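Budgeting for a handheld gripper kit: how to plan the purchase before you fill the cart

Apr 26, 2026 – Posted by Bellirero Workshop
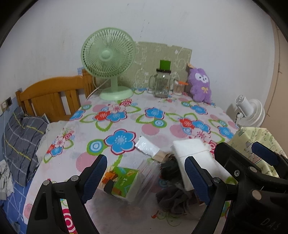

Gripper fingers over a tabletop with a flowered cloth, a green desk fan and a few small packages.

Handheld grippers are the most fun we've had on a small budget in years. You pick up a tool with the same kind of fingers your robot arm has, you do an ordinary job with it (tidy a table, move a jar, put a packet in a bag), and the recording goes toward teaching the arm. You can start long before you can afford the arm, and you can do it in a bedroom, a kitchen or a garage.

The catch is that the grippers are only part of the spending. Our first order at the Wutilstead space looked wonderfully cheap on paper, and then the little stuff arrived in dribs and drabs for weeks. We've since planned three more kits for member groups, and the method below is the one we keep coming back to. Grab a spreadsheet and a cup of something.

Step 1. Write down the jobs first

Before you look at a single product page, list the tasks you want to record. Use plain verbs and real objects: lift the jar by its handle, pick a flat packet off a cloth, fold a small towel, press the lid back on a container. Aim for seven jobs on the first list. If you have more, park them on a second tab.

Next to each job, note:

- one hand or two
- the widest thing you'll need to grasp
- the thinnest thing you'll need to pick up
- anything soft, slippery or see-through
- where it will be done

The one-hand-or-two column matters more to your budget than anything else on the sheet. Folding and bagging nearly always want a pair of grippers. Picking and placing can often be done with one. If only one of your jobs needs two hands, consider saving it for the next round and buying a single unit now. If half of them do, buy the pair at the same time so the fingers and pads match.

Flat packaging deserves a mention too. A thin packet lying on cloth is a lovely hard task, and it will tell you very quickly whether your finger tips are any good.

Step 2. Sort the costs into four lines

We call our budget sheet Ello (it had to be called something, and the name stuck). It has four lines and no more:

Line A: the grippers. Body, fingers, camera mount, handle, and the camera if it isn't included.

Line B: wear parts. Finger pads, pins, screws, straps, cables.

Line C: recording and storage. Memory cards, a card reader, an external drive, chargers, spare batteries.

Line D: the place and the props. Table covering, lamps, bins for the objects, and whatever objects you don't already own.

People put nearly everything into A and are surprised by C. Video files are big! Make a short test recording with any camera that matches the resolution you're planning on, look at the file size, and multiply it out by the number of recordings you expect to make in a month. Then double the storage, as you will want a backup copy on a separate drive. Do this sum before you choose the memory cards, because the cards and the drive should be bought together.

Step 3. Price the wear parts properly

This is the line we got most wrong. Finger pads are the bit that touches everything, so they pick up dust, adhesive, jam and fluff. Ribbed pads grip beautifully and also hold on to crumbs like nothing else. Ask the supplier three things before you order:

Can I buy pads separately, and are they sold in pairs or singly?
What size are the screws, and is the driver in the box?
If a finger cracks, do I replace the finger or the whole jaw?

If the answer to the last one is the whole jaw, put the price of a spare jaw in your budget right away. You may never spend it, but you'll be glad of it when someone drops a gripper on a concrete floor.

Our most recent wear-parts order came to $165 for a pair of grippers, and that covered spare pads, a bag of screws and replacement cables. Your number will be different. Ask for a quote, and ask what shipping does to it, especially if you're ordering across the border. A tiny bag of screws can cost more to ship than to buy, so order it with the main box.

Step 4. Plan the place you'll work in

Good news here – you likely own most of it. A small table with a cloth on it is a perfectly good workspace, and a busy printed cloth is a fine choice if the people using your recordings want variety in the background. If they want plain surfaces, buy one plain sheet and keep it with the kit. A cloth is cheap, washes easily, and swapping it changes the whole look of a session.

Walk around the spot with a tape measure and check:

Outlets. Count up what needs charging at once: cameras, phone, laptop. A power bar with a decent cord goes in Line D.

Cords. Anything that runs down the side of a table will get caught by an elbow or a gripper handle sooner or later. Cable clips are cheap and you should buy more than you think.

Light. Daylight is lovely but it moves. One lamp that you can aim at the ceiling gives a soft, even light and saves you a lot of fiddling.

Elbow room. With two grippers you stand wider than you expect. Pull the table out from the wall and leave yourself room to step back.

Storage for props. A lidded bin per job, with the job name written on the lid. It sounds fussy and it's the best money in Line D.

As for props, raid the house before you shop. Jar mugs, small plastic containers, plush toys, snack packets and folded cloths all make excellent objects, and they're nicely varied: hard and clear, light and crinkly, soft and floppy. Go to the thrift store for the gaps. We only buy new when we need several of the same object.

Step 5. Borrow or rent before you buy

If there's any way to get your hands on a gripper for an afternoon, take it. Handles vary a lot. Some sit nicely in a small hand and some really don't, and the weight of the camera out front is hard to judge from a web page. Our members' space on Fuchs Street has a loaner shelf, and many makerspaces and college labs have something similar if you ask kindly.

Use the afternoon like this:

1. Do each job on your list with your bare hand, so you know what it should feel like.
2. Do it again with the gripper, slowly.
3. Do it again at your normal speed and see where the fingers slip.
4. Keep one easy job going for roughly 30 minutes, with a stretch when you need it. Wrists tell the truth by then.
5. Play back a recording and check that you can see the finger tips and the object the whole way through.

Write down what annoyed you. If the trigger was stiff or the strap rubbed, that's a question for the seller, and it may change which model goes into Line A. It might also put a wrist strap or a padded grip into Line B, which is a much happier fix than a return.

Step 6. Match the grippers to the arm you might buy

Even if the arm is a long way off, find out what fingers it uses. The closer the handheld fingers are to the arm's fingers, the more useful your recordings should be. Look at the opening width, the finger length, the pad shape and where the camera sits. If you have two arms in mind, get the drawings for both and lay them side by side.

Ask about mounts now as well. Some finger sets can be moved from the handheld body to the arm with an adapter plate, and then your spare pads will serve both. That is a terrific saving, so it's worth an email.

Step 7. Add your cushion and stage the order

Total the four lines, add tax and shipping, then add 15 per cent on top. Leave that cushion in its own cell and don't give it a job. When a charger turns out to have the wrong plug, you'll know where the money comes from.

Then split the order:

First order: one gripper or one pair, one set of spare pads, two memory cards, the power bar and clips.

Second order, once you've recorded every job on your list at least once: storage drive, more pads, any grips or straps you found you needed.

Third order: extra grippers, if more people want to record at the same time. They will!

Staging feels slow when you're keen, and we were very keen. But the second order is always smarter than it would have been on day one. We'd planned on a second lamp for our last kit and ended up spending the money on bins and pads.

A few questions to send the seller

Copy these into your email and cut whatever doesn't apply:

- Is the camera included, and can I use my own?
- What is the lead time on spare fingers?
- Does the software cost extra, and is it a one-time fee or yearly?
- Who owns the recordings if they're uploaded to your service?
- What does the warranty say about drops?
- Is there a discount for a pair?

Do ask about the software fee in particular. A yearly fee needs a line of its own in next year's sheet as well as this one.

We're planning a build-your-budget evening at Wutilstead in July, with the loaner grippers out on the tables for anyone who wants a go. Bring your job list and a couple of awkward objects from your kitchen drawer.

Related
Choosing memory cards for long recording sessions
Finger pads: cleaning, swapping and storing them
A lamp, a bedsheet and a table: simple lighting for small spaces
How to label prop bins so they stay labelled
Ello budget sheet: what each column means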